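Asunto: Re: [transparencia-compras] Contrato de las patrulleras, qué pedimos y qué no

Hola a todos,

contesto deprisa que entro a trabajar en nada. Gracias Jurgita por el resumen, lo copio porque a varios no les llegó.

Jurgita Eglītis escribió:
> He leído entera la respuesta del ministerio a la pregunta parlamentaria.
> Son 312 páginas con anexos, y casi la mitad viene tachada. Lo que
> sale en claro:
> - el pliego original pedía tres ofertas, se abrieron dos
> - la de Quiambao se admitió fuera de plazo, con un informe jurídico
> que se cita pero no se adjunta
> - el importe pasa de 200 a 240 millones entre el borrador y la firma,
> y la única explicación es "adecuación de los requisitos operativos"
> - la oposición dice que hubo una nota interna del Estado Mayor en
> contra. El ministro dice que la nota existe pero que era "un
> documento de trabajo"
> Mi propuesta: pedir la nota, el informe jurídico y las actas de la
> mesa de contratación, todo en una sola solicitud. ¿Os parece?
> J.

A ver, por partes.

Lo de una sola solicitud no lo veo. La última vez, con los radios de Ferkdale, nos metieron todo en el mismo saco y denegaron el paquete completo por seguridad nacional. Un solo papel sensible y se cae lo demás. Yo haría tres escritos separados, mismo día, mismo registro. Es más lata, lo se, pero si rechazan uno nos quedan los otros dos vivos para recurrir.

La nota del Estado Mayor: ojo con cómo la llamamos. Si ponemos "nota de protesta" nos contestan que no consta ningún documento con esa descripción y se quedan tan anchos. Poned "cualquier escrito remitido por el Estado Mayor a la dirección general sobre el procedimiento de adjudicación". Feo pero cubre. El ministro ya reconoció en la comisión que existe, citad el diario de sesiones, con página.

El informe jurídico es para mí lo importante. La prensa está con la nota porque da titular, y el Gobierno encantado de discutir sobre si era protesta o era borrador. Pero admitir una oferta fuera de plazo o tiene base legal o no la tiene, y eso está escrito en algún sitio. Funmilayo Isah cree que se puede pedir también el registro de entrada de la oferta, con la hora. Me parece muy buena idea, añadidlo al segundo escrito.

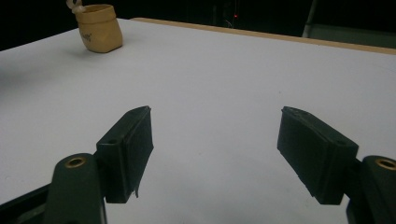 Mesa blanca y dos dedos negros de pinza, abiertos.

Sigo. El aumento de 40 millones. Aquí yo sería prudente, porque un cambio de requisitos puede ser perfectamente legítimo (cambian un motor, piden otra autonomía, lo que sea) y si salimos diciendo sobrecoste a gritos y luego aparece la justificación quedamos fatal. En Pikcombe nos pasó, con los hangares, y tardamos un año en que nos volvieran a coger el teléfono. Pidamos la memoria económica de las dos versiones y ya hablaremos.

Plazos: tienen 30 días para contestar desde que entra en registro. Si presentamos antes de que acabe julio cuentan agosto igual, pero todos sabemos cómo va agosto. Prefiero presentar ya, aunque la redacción no quede perfecta.

Otra cosa — nada de compartir borradores con los grupos parlamentarios, ni con los que nos caen bien. Ya me han escrito de dos gabinetes distintos preguntando "qué teneis". Les he dicho que lo publicaremos cuando esté y para todos a la vez. Si os escriben a vosotros, lo mismo por favor.

Reparto, si nadie dice lo contrario:
Escrito 1 (nota), lo hago yo esta noche.
Escrito 2 (informe jurídico + registro de entrada), Funmilayo.
Escrito 3 (actas y memoria económica), Jurgita, que ya tiene localizados los anexos.

Los subís a Pureo, carpeta patrulleras, y no a la lista, que luego hay cuatro versiones circulando y acabamos firmando la mala. El que pueda revisar que ponga iniciales al final del documento.

Falta alguien que mire si la empresa que quedó segunda recurrió la adjudicación. Jurgita, en tus anexos no sale nada de eso, ¿no? Si recurrió, el tribunal tiene que haber publicado algo, aunque sea la inadmisión.

Me voy que llego tarde. Leo correo otra vez a las nueve.

Un abrazo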